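About Kestness

Kestness is a small school for people who want to read the old languages of Egypt. We teach hieroglyphs, hieratic and Coptic, in evening courses and by mail. Waltraud Hagedorn founded it with 4 students in the back of a map shop, and she still gives the first lesson of every beginner course.

Our library has 1174 books and a good set of excavation reports, many of them from the years before the war. Students may borrow everything except the folios -- these must stay in the reading room, which is open until nine in the evening.

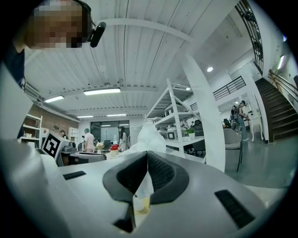

The reading room is also where Reto Sutter keeps our card index of tomb inscriptions. It has now 3669 cards, all written by students, and each one is checked by a second reader before it goes in the drawer.

Every May we make a study trip to a museum collection, with a group of 17 at most. Bonifacio Sarmiento prepares the reading list and sends it in winter. For a place in a course, please write to Elfriede Moser at the school office.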